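3. Préparer l'achat et l'installation du poste

Ce chapitre s'adresse à la personne qui établit la demande d'achat et à celle qui prépare le local. Il se lit avant le chapitre 4 (montage de la pince Berow) et suppose que le choix entre pince portée à la main et pince sur bras Wikine est déjà fait. Si ce n'est pas le cas, voir 2.4.

3.1 Établir la liste du matériel

1. Noter le nombre de postes prévus pour la première année. Un poste comprend une pince, une table, un jeu d'objets et un ordinateur.
2. Recopier la liste de l'annexe A dans le formulaire de demande. Ne pas regrouper les lignes : le fournisseur livre la pince et les doigts sous deux références distinctes.
3. Prévoir une paire de doigts de rechange par poste. Les doigts sont facturés 147 € la paire, vis comprises.
4. Ajouter le support de table (195 €) si la pince doit être rangée sur le poste entre deux séances.
5. Vérifier que l'ordinateur existant dispose de deux ports USB 3 libres. Dans le cas contraire, ajouter une carte d'extension. Les concentrateurs sans alimentation propre ne sont pas pris en charge.

Remarque : les doigts d'ancienne génération se fixent par une seule vis et ne sont pas compatibles avec la platine actuelle. Indiquer la révision de la platine sur la commande.

3.2 Objets de travail

La vaisselle et les petits ustensiles représentent une part modeste du budget, mais leur achat est souvent oublié et retarde la mise en service. Choisir des objets du commerce, faciles à racheter à l'identique.

1. Retenir au moins un plateau, une tasse avec soucoupe et plusieurs objets longs et fins (baguettes, cuillères).
2. Acheter chaque objet fragile en double.
3. Conserver les tickets et reporter la référence du magasin dans l'inventaire.
4. Limiter la première dotation à 10 objets par poste. Une dotation plus large se décide après le premier bilan.
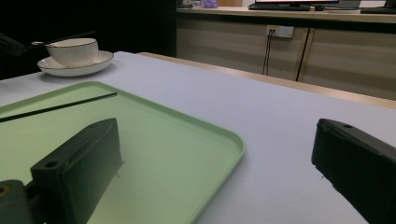 Pour les objets fins, contrôler la largeur utile des doigts avant de commander. Les doigts standard ferment complètement, mais les patins en silicone vendus en option laissent un jeu à la fermeture. Si le programme de travail comporte des baguettes ou des manches de faible section, commander les doigts sans patins, ou les deux versions.

Attention : la porcelaine ébréchée doit être retirée du poste immédiatement. Les éclats rayent les doigts et cette usure n'est pas couverte par la garantie.

3.3 Table et local

1. Choisir une table à plateau uni et mat, de hauteur fixe. Les tables à roulettes sont à exclure, même freinées.
2. Laisser un passage libre sur trois côtés.
3. Repérer les prises murales. Faire passer les câbles le long du mobilier, jamais au sol dans la zone de passage.
4. Mesurer l'éclairement au centre de la table, stores fermés. En dessous du seuil donné en annexe B, inscrire une lampe au budget.

Remarque : le meuble qui reçoit l'écran et le clavier peut se trouver derrière la table ou sur le côté. Commander les câbles après avoir fixé cette position ; les rallonges de plus de trois mètres sont une source fréquente de coupures.

3.4 Chiffrer la demande

1. Additionner les lignes de l'annexe A pour un poste, puis multiplier par le nombre de postes.
2. Ajouter le contrat de maintenance Mfinanga, soit 391 € par an et par pince. Le contrat débute à la livraison et non à la mise en service.
3. Ajouter les frais de port. Ils sont calculés par colis, et une table compte pour un colis séparé.
4. Inscrire les doigts de rechange en consommables. Placés en investissement, ils ne peuvent plus être recommandés en cours d'année.
5. Faire viser la demande par Kibet Mutiso avant envoi au fournisseur.

Les tarifs ci-dessus sont ceux de la liste Wukberg d'avril, hors taxes. Demander un devis à jour pour toute commande de plus de quatre postes.

3.5 À la réception

1. Comparer le bon de livraison à la demande, ligne par ligne.
2. Ouvrir le carton de la pince et vérifier la présence de la platine, des deux doigts et du sachet de vis.
3. Signaler tout manque par écrit sous cinq jours ouvrés.
4. Garder les cartons d'origine pendant toute la durée de la garantie. Un retour dans un autre emballage est refusé.

Attention : ne pas brancher la pince avant d'avoir lu 4.1.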